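# Chapter 3: Friction, or Why Things Stay Put

I failed my first physics test because of friction. The question asked which way the friction force points on a shoe when you walk, and I wrote "backwards" with great confidence, as I had been told all my life that friction slows things down. It does, often. But when you walk, your foot pushes back on the ground and the ground pushes forward on you, so the friction on your shoe points the way you're going. I was cross about that for a week, and then I was hooked!

So let's spend this chapter on the force you use most and think about least. You need it to hold a pencil, strike a match, tie a knot and stay on a chair. Take it away and your shoelaces undo themselves (and you can't bend down to fix them without sliding off somewhere).

We'll begin with dust, crumbs and grit, as most kitchens have a good supply. Sweep a pile of dry rice across a table and the grains move together quite happily until they meet a ridge. Then the front ones stop, the ones behind ride up over them, and if you push a bit harder the whole lot tips over the top. A thin edge makes that climb small. Flour is a different matter — it's so light that other forces, which we'll meet in Chapter 8, matter more than its weight does.

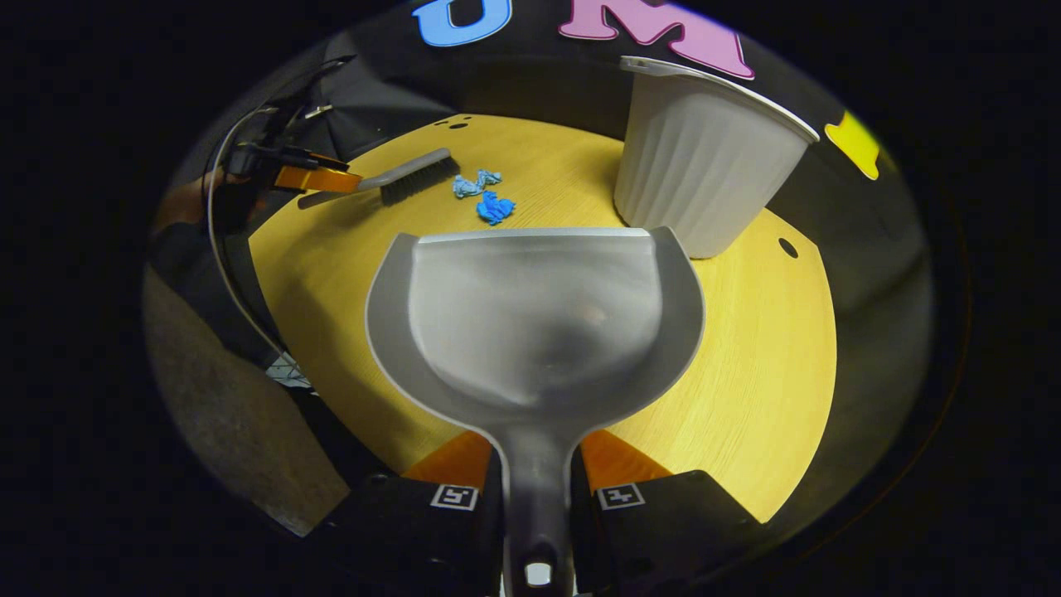 *Figure 3.1. A grey plastic dustpan. The thin lip runs along the far edge, between the raised side walls.*

Try it yourself before you read on. Put a spoonful of rice on a tray and lift one end slowly. For a while nothing happens, and you'll think you've got dull rice. Then a few grains go, and then nearly all of them in a rush. The slope at which they let go tells you how well the rice grips the tray, and I'd like you to write it down, please, as we'll need it in Section 3.2.

Now the same thing with a heavier load. Suppose a crate has a weight of 500 newtons and sits on a level floor. You lean on it with a push of 277 newtons and it doesn't budge. How big is the friction force? Most of my students reach for a formula here, and I did too at their age. You don't need one. The crate isn't moving, so the forces along the floor must balance, and the friction is 277 newtons. Lean less and the friction drops to match. Static friction gives back exactly what it's asked for, up to a limit, and finding that limit is our first proper job.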